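4.3 Clearing a round table and emptying packaging into the bin

This section covers the daily clearing of snack and drink packaging from the bedroom table. It applies to all Hafstein furnished rooms fitted with a round table, a double bed and a square bin. Kitchen waste is dealt with in section 5. Bed linen is dealt with in section 6.

4.3.1 Before you start

1. Open the curtains or switch on the main light. Clear film and small torn strips are hard to see in low light.
2. Fetch the square bin and stand it on the floor within arm's reach of the table. Keep it clear of the bed skirt.
3. Check that the bin has room for the load. If it is already more than half full, empty it first (see 4.5).
4. Move books, chargers, glasses and medicines to the nightstand. These items are never cleared as waste.

NOTE: Where a room has the optional Nellik bin liner, fold the edge of the liner over the rim by 5 cm. A shorter fold slips when bottles are dropped in.

4.3.2 Sorting on the table

Sort the items before lifting any of them. Three groups are used.

Group A: wrappers and packets that are open and empty.
Group B: bottles, tubs and other rigid plastic.
Group C: anything sealed or still holding food or drink.

5. Pick up each packet by one end and feel along its length. A packet with contents goes to Group C, whatever its outer condition.
6. Hold bottles upright when checking them. Tighten the cap of any bottle that is not empty and put it in Group C.
7. Turn rigid containers over and look inside. Small sweets and sachets are often left under the lid or in the base.
8. Leave Group C at the back of the table until the guest or householder has been asked.

CAUTION: Do not drag packaging across a lace or embroidered cloth. Torn foil edges catch the thread. Lift each item straight up, then move it sideways.

Wrappers, bottles and clear containers

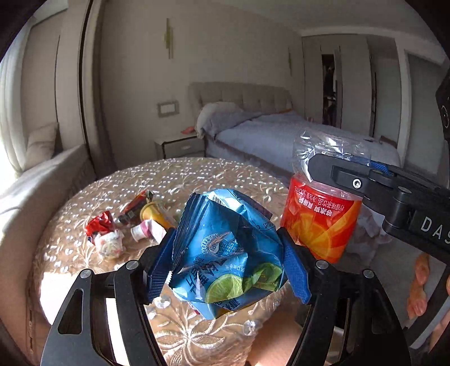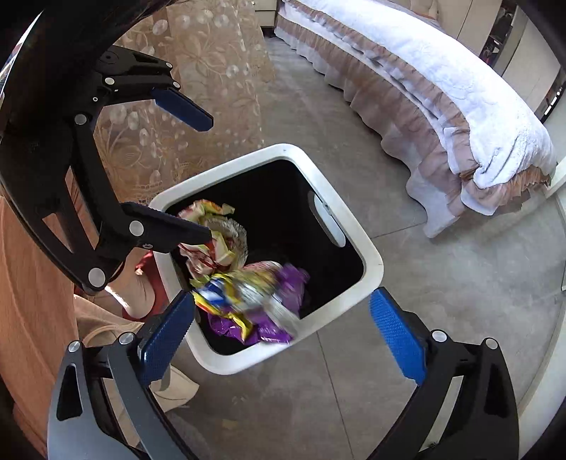
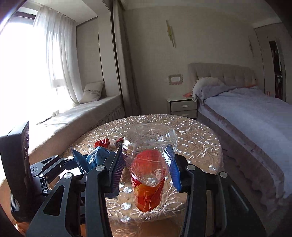
4.3.3 Filling the bin

9. Start with Group A. Press each wrapper flat, fold it once and push it down to the bottom of the bin. Wrappers dropped in loose will spring open and take up the space needed for later items.
10. Keep one hand on the rim while pushing down. A light bin tips easily on a polished floor.
11. If Group B is not collected separately at your address, crush each bottle from the middle, refit the cap and lay it on its side on top of the wrappers.
12. If Group B is collected separately, rinse the items and place them in the Dotuvix crate by the front door. Remove loose film. Paper labels may stay on.
13. Stop when the contents are level with the lower edge of the rim.

CAUTION: Drinks with sugar or colouring will mark a pale duvet. Do not carry open bottles across the bed side of the room. Walk round by the wardrobe doors where space allows.

4.3.4 Finishing the table

14. Fold the cloth in from the edges so that crumbs collect in the centre, carry it to the sink and shake it out.
15. Wipe the table top with a damp cloth and dry it.
16. Refit the cloth with the pattern centred and an even drop all round.
17. Return the items from the nightstand.
18. Look under the table and along the foot of the bed skirt. Light wrappers drift beneath the frills and are missed by the vacuum cleaner.

4.3.5 Washing the cloth

Embroidered and lace cloths are washed when marked, and otherwise every Saturday. Use a net bag and a gentle programme at 27 degrees or the nearest lower setting. Do not tumble dry. Iron face down over a towel. Cloths with pulled threads are to be set aside for mending and replaced from the Eltesley linen cupboard.

4.3.6 Common faults

Wrappers rise above the rim: The load has not been pressed down. Take out the top layer, fold and refill.

Sticky patch under the cloth: A bottle has been stored on its side with a loose cap. Wipe with warm water and a drop of washing-up liquid. Do not use solvent on painted table tops.

Smell from an apparently empty bin: Residue has collected in the corners. Wash the inside of the bin with hot water and leave it upside down for 80 minutes before use.

Queries about this section go to Benjie Pangilinan at the Hafstein housekeeping desk, extension 13. Changes made since May are listed in the back of the binder.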